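Por que o sofá é macio? Uma volta pela sala de estar

Quase toda casa tem um canto para sentar e descansar. Pode ser um sofá grande, uma poltrona ou só uma cadeira com uma almofada. Ao lado costuma ficar uma mesinha, onde as pessoas deixam o telefone, os óculos, um copo de água. Neste texto vamos ver do que esse canto é feito e por que cada coisa tem a forma que tem.

O que existe dentro de um sofá

Por fora, o sofá é tecido. Por dentro, é quase uma casinha. Primeiro vem o esqueleto, chamado de estrutura, que muitas vezes é de madeira. Em cima da estrutura ficam molas ou faixas elásticas, que descem quando alguém senta e sobem quando a pessoa levanta. Depois vem a espuma. Por último, o tecido cobre tudo e é preso bem esticado.

A espuma parece uma coisa cheia, mas tem muito ar. Se você olhar de perto um pedaço de esponja de cozinha, vai ver os buraquinhos. Com a espuma do sofá é parecido. Quando você senta, o ar sai dos buraquinhos e a espuma afunda. Quando você levanta, o ar volta.

O braço do sofá costuma ser mais firme do que o assento. Ele serve para apoiar o cotovelo e para ajudar na hora de levantar. Por isso não é bom lugar para sentar: o peso todo fica num ponto só, e a estrutura pode entortar.
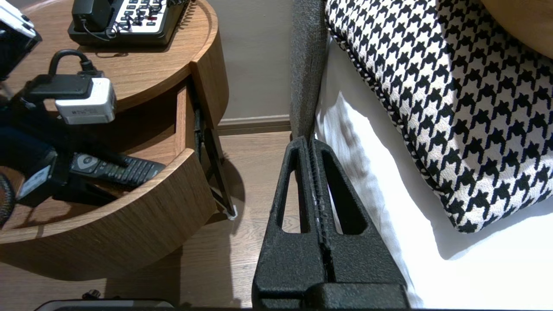
Oficina do Saber, Equipe Casa e Objetos

O braço cinza tem um tecido mesclado. Mesclado quer dizer que os fios não são todos da mesma cor: há fios mais claros e mais escuros misturados. De longe, os nossos olhos juntam tudo e enxergam um cinza só.

A almofada grande tem um desenho preto e branco com um nome engraçado: pied-de-poule. É francês e significa "pé de galinha". Se você olhar uma das formas pretas, com suas pontas tortas, talvez ache parecida com a pegada de uma ave. Esse desenho nasceu no tear, a máquina de fazer tecido. O tecelão colocava um grupo de fios claros e um grupo de fios escuros, nos dois sentidos, e as pontas apareciam sozinhas no cruzamento. Hoje o desenho também pode ser impresso.

Na beirada da almofada há um cordão torcido, preto e branco. Um cordão assim enfeita e também ajuda a esconder a costura. Para fazer um parecido, pegue dois pedaços de lã, um de cada cor, e amarre as pontas juntas. Torça os dois para o mesmo lado até ficarem bem apertados, dobre ao meio e solte devagar. Os fios se enrolam um no outro.

A mesinha redonda

Uma mesa redonda não tem quinas. Quem passa correndo por ela se machuca menos do que numa mesa quadrada (mas correr na sala continua sendo má ideia).

Fazer uma gaveta para uma mesa dessas dá mais trabalho. A frente da gaveta precisa ser curva, para acompanhar a volta da mesa. O marceneiro pode colar várias folhas finas de madeira dentro de uma fôrma curva, ou cortar a curva num pedaço grosso.

Os riscos que aparecem na madeira se chamam veios. Eles mostram como a árvore cresceu.

O telefone com fio

Muitas crianças nunca usaram um telefone assim. A parte que se segura perto do rosto chama-se fone, e ela fica presa ao aparelho por um fio enrolado como uma mola. Enrolado, o fio ocupa pouco espaço. Puxado, ele estica e deixa a pessoa se mexer um pouco. Para ligar, apertam-se os números nos botões do teclado.

Para que serve a fonte

A fonte é aquela caixinha ligada a um cabo. A eletricidade que chega na tomada é forte demais para muitos aparelhos pequenos, e a fonte a deixa mais fraca. A etiqueta costuma dizer quanta energia entra e quanta sai. Um 2 ao lado da letra A, por exemplo, quer dizer dois ampères.

Cada aparelho deve ser usado com a fonte certa. Não puxe pelo cabo para tirar da tomada, não mexa nela com a mão molhada e peça ajuda a um adulto.

Para fazer em casa

Procure na sua sala um tecido com desenho que se repete. Pode ser uma almofada, uma cortina ou até uma camisa. Tente achar o menor pedaço do desenho que, repetido muitas vezes, forma o resto. Copie esse pedaço num papel quadriculado e continue até encher a folha. Depois troque as cores e compare as duas folhas.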